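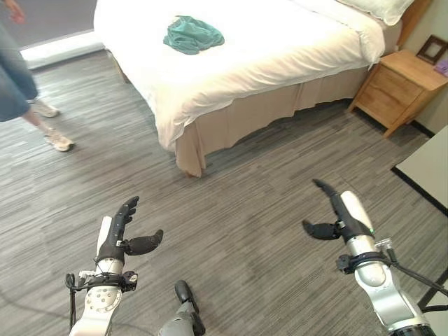 Posted by the hands bench, Larnevport lab
Notebook, October, started 9:40 a.m.

Hand comparison, bedroom setup. Continuing from the tabletop runs. Same pair of black hands, same arms, but with the base out on the carpet and the head camera doing all the looking. The target is the teal cloth on the duvet. Task is pick up the cloth, carry it clear of the bed, let go on command. No folding yet.

Controllers under test:
Clilik, the one we have been using since spring
Rurnero, new build, loaded last night

Both run the same grasp script. I only swapped the layer that turns finger targets into motor commands. Closing force limit was left at the tabletop value for the first block and I should have thought about that more, see below.

Camera first. Exposure was a problem right away. With the shade down there is still plenty of light coming in from the window side, and the duvet reads close to pure white. Auto exposure kept hunting whenever a forearm came up into view, and the silver covers don't help. Locked it by hand, took it down until I could see wrinkles in the duvet again. The cloth mask is solid after that. The bed skirt now goes dark at the bottom where it meets the floor, which doesn't matter for this task but will matter when we do things dropped beside the bed. Write the locked value into the config, not just the session file. I lost it last time.

Carpet: the gray streaks gave the floor plane fit some trouble at low viewing angles. It found a tilt that isn't there. Turned on the larger patch size and it settled. Leaving that on.

Clilik block. Approach is smooth, same as on the table. Fingers close in order and the thumb comes in last, which on a bunched cloth means the thumb pushes a fold away before the fingers have it. On a table the cloth has a hard surface behind it and this doesn't show. On a duvet everything sinks. Several grasps came up with the cloth and a pinch of duvet together, and the arm then dragged the cover toward itself until the current limit tripped. Dropped the force limit and raised the approach height a little. Fewer duvet grabs, more misses. Stopped at 57 because the left wrist was pulling on its cable loop at the far end of the reach. Retied the strap with more slack and reran the reach check. Fine now, but the loops hang lower than I like.

Rurnero block. Thumb and fingers close together, and it backs off when one finger loads up well before the others. Noticeably better on soft stuff. It is slower to start moving, there is a pause after the command that I first took for a dropped message. Logs say the message arrives and the controller waits on its own self check every time the hand opens fully. Bosman have a setting for this in their notes, have not tried it. Ran the full 100 on the right hand. Only 2 duvet grabs, both when the cloth had landed nearly flat. Release was the weak part: the cloth hung on the rubber of the fingertips and needed a second open command more than once.

Left hand on Rurnero not done. Battery, then lunch.

Things that differ from the table and need to go in the comparison sheet:
Surface gives. Height estimate is from before contact and is wrong after contact.
Reach is near the limit for the middle of the bed. Base has to be close to the skirt, and then the head camera looks down more steeply and sees less of the pillow end.
Drive over carpet stops short of the commanded distance. Corrected from the camera, but don't trust odometry in here.
Nightstand and the white table corner on the right are both in the collision map. The table edge was in there too small. Padded it.

Person mask stays on for all blocks. It slows the loop slightly and I don't care.

Log buffer on the Clilik side wraps at 3000 lines, so the first grasps of that block are gone from the controller log. We still have video and joint states. Raise the buffer before the next run.

My reading so far: Rurnero for cloth, Clilik still fine for anything rigid. Don't quote that to anyone until the left hand is done and the force limits match across blocks, they don't right now.

To do
Rerun Clilik with thumb delay set to zero
Rurnero left hand, full block
Try the Bosman setting for the open check
Second cloth, something thinner
Shorter cable for the left wrist, or a clip halfway down the forearm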